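Buying Hand-Held Grippers: Frequently Asked Questions
For teams ordering from the Haria range for the first time, or adding to a set they already have.

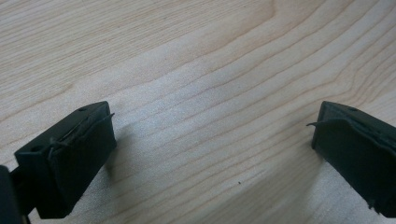 Gripper jaws open over a pale wood surface. Both pads have loose threads along their edges.

What comes in a standard order?

A Haria kit has one hand-held gripper, one pair of fingers with pads fitted, a charger and a carry case. The camera mount is part of the gripper body. The camera is a separate line on the quote, and you can leave it off if you already own one that fits.

How many grippers should we budget for?

Two per person if the work needs both hands, one if it doesn't. Add a spare for every 4 in daily use. Teams that skip the spare usually end up ordering one later and paying for shipping twice.

What does a kit cost?

The current list price is $900 without the camera. Tax and freight are extra and will show on your written quote. Prices on a quote are held until the end of the following month.

Are pads included in the warranty?

No. The body, the trigger and the finger blocks are covered for two years. Pads are treated as a wear part, the same as the battery. Put them in your running costs and keep them out of the equipment line, or your finance office may ask why you are buying the same thing again.

How do I know when pads need replacing?

Look along the seams and at the corners first. A stray thread or two is normal and can be trimmed. Replace the pad if a corner is torn, if the edge has gone ragged along its length, or if threads hang into the space between the jaws. Change both sides together so the grip stays even.

How many pads should we order up front?

Order four pairs per gripper for the first year. Rough or sharp-edged objects wear pads faster than cloth or cardboard, so check your usage in July and order again if the drawer is getting low. The Litov pad pack holds two pairs. There is also a bulk carton, but it only makes sense for larger teams.

Can we buy fingers without the gripper?

Yes. Finger blocks are sold in pairs under part number 266. They come bare, with screws in the bag. Pads are ordered separately.

Will Eshun pads fit Haria fingers?

The short Eshun pad fits. The long one does not – it overlaps the far screw hole and you won't be able to get the screw in.

Do we need a special table?

No. A flat, steady table is enough. Plain light tops make dark fingers easy to see in recordings, and a dull finish gives less glare than a glossy one. Allow a little money for cleaning cloths. Crumbs and specks on the work surface should be wiped off between sessions.

Should we lease or buy?

Buy if you plan to use the equipment for more than a year. Leasing through Jotollow is available for shorter projects and includes repairs to the body. Pads are still yours to pay for under a lease.

Who do I contact for a quote?

Write to Willy Van Acker at the sales desk with the number of grippers, whether you need cameras, and your shipping address. Orders placed before noon are entered the same day.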